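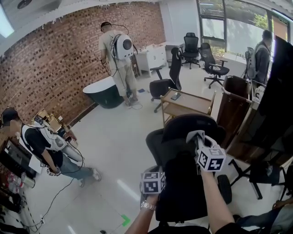
What can a student club learn about robots before it has a robot? Most of what goes wrong with one, in our experience: the task is badly defined, the recordings disagree with each other, and the person who named the files has graduated.

4.2 Recording sessions

The Teven project ran as a one-semester elective attached to the robotics club, beginning in February. Twenty-five students enrolled, a figure that included four who had signed up for Cartwright Hall because it was close to the parking lot. Each student completed a safety briefing and a short written test on the recording procedure. The test was passed by all. The procedure was followed by fewer.

Demonstrations were collected with hand-held grippers carrying printed markers on cubes, one gripper per hand (Figure 3). The operator performs a household or office task with the grippers in place of fingers, and the position of each gripper is later recovered from the recordings. Chairs were our most productive subject. Pushing an office chair up to a point on the floor sounds trivial until it is attempted with two grippers, at which stage the casters begin to express opinions. We kept the task in the set for that reason and dropped "fold the towel," which had produced a great deal of laughter and very little data.

Several operators worked in the same room at once. We had planned separate time slots, and the sign-up sheet for these survives in perfect condition. Sharing the floor meant that people walked through one another's recordings, and we decided early to keep such episodes and label them.

By the close of collection on 14 August 2022 the set held 1,355 episodes. Of these, 43 were discarded after review by Prodromos Xenos, who wrote the labeling guide and was therefore the only person known to have read it. The usual fault was a marker hidden from view for most of the episode. A smaller group had been labeled "chair (good)," "chair (better)" and "chair (final, really)," and these were kept under a single task name.

Figure 3. Two-handed chair task with marker-topped grippers, recorded from the operator's head height. Other participants are in the room.

4.3 Grading

Students were graded on their logs and on a two-page report, with no credit for the number of episodes recorded. An earlier course, Jullitz, had paid by volume in bonus points and received a large number of very short demonstrations.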